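Notes from Alina: the allotment waiting list, and July

Morning all. I've been putting this one off while I hunted for the sign-up sheet (it was in my coat). A few bits of news from the Brikberg plots, and then I'll let you get back to your weekend.

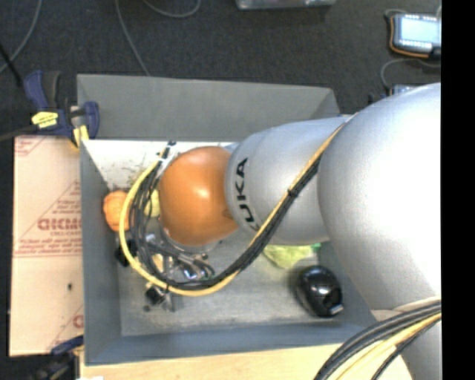
Potatoes first

I've put in two rows of earlies, which is more than last year, and I'm already worried I've gone too soon! The soil down by the gate is still claggy, so if you're on that side I'd hang on a bit longer. Mine are up at the top end, where it drains nicely and the pigeons are slightly less bold.

The Fandow catalogue has gone round and people seem keen to club together on seed again. Put your name against what you want, please, and write clearly – last time I ordered somebody a frankly silly amount of chard.

The waiting list

There are 16 names on it now. If you've got a plot you can't manage, have a word with me and we'll see about splitting it. I did that with mine when my knee was bad and it was a huge relief.

Summer lunch

It'll be in July again, on the grass behind the Olteanu shed, and I'm doing the bean salad whether you like it or not. Bring a chair and something to drink. Anyone with a spare gazebo, ring me.

Alina Enache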